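We use cookies to keep you logged in and remember your settings. Accept all / Manage

Can I watch the Roltavent series in order, and is episode two meant to stop like that?

Posted 7/12/21 by Rhiannon Rees

Hi all, hoping someone here has the same app as me. I've been looking forward to the Roltavent documentary since the trailer came out in April (I don't even follow cycling really, my sister does, but I love anything where they go on the team bus). It's on Uvden, which I pay for through my telly, and the first episode was brilliant. I cried at the bit with the mechanic and I couldn't even tell you why.

Then I put the second one on and it stopped 23 minutes in and went straight to the credits. No warning, she was halfway through talking about her knee! The listing says each episode is nearly an hour. On top of that my app now has the Wollden race as episode four, but my sister swears it's episode two on hers, and she's on Uvden as well.

So is it a fault, or are there different versions? I've turned the telly off and on and I've logged out and back in. Downloading it on my tablet did the same. I don't want to carry on and find I've spoiled the whole season for myself, as I've managed to avoid finding out who won.
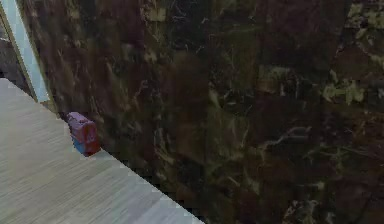 Caradog Hughes
There are two versions and they've made a right mess of labelling them. The one your sister has is the festival cut, which goes in date order, so Wollden comes early. The other is the one they re-edited for the app, where they hold Wollden back for the drama. Both are sitting on Uvden under the same title and the same artwork.

What I'd do is go to the show page, scroll past the trailers to where it says Editions, and pick one. Once you've picked, it should remember. If you've started one on the telly and the other on a tablet it gets in a muddle and plays a bit of each – that's what happened to me, and mine cut off in the knee interview too. Clear your watch history for that show only (not the whole account, I did that and lost everything) and start episode two again.
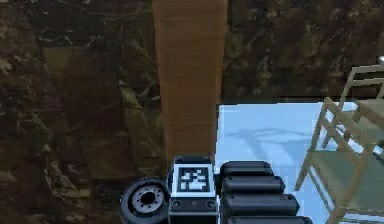
Robot arm, wooden post and two wooden chairs

For what it's worth I think the festival cut is the better one. You get a lot more of the riders who aren't the star, and the chat in the hotel corridor after the time trial makes far more sense when you've already seen the crash. The app version puts the crash in the first few minutes of episode three and then jumps backwards, and I had to keep pausing to explain it to my dad. He gave up and went to bed.

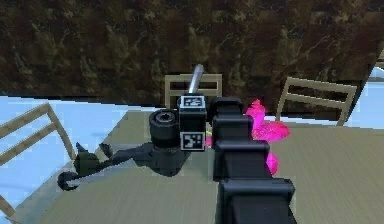
He did come back for the last episode though, and he's now asking if there'll be another series, so they must have done something right. I've seen nothing announced. Kuroda, who made it, said in their newsletter that they'd filmed 427 hours and used hardly any of it, so you'd hope so.

pedalpusher_jen
mine plays fine, maybe your broadband? also the ending is great, she doesn't even need to win the last stage

Rhiannon Rees
Caradog you're a star, the history thing worked and I've got the whole interview now. Going with the festival cut so I can text my sister as I go. Jen, I was trying not to know that!!

Contact us | House rules | Back to top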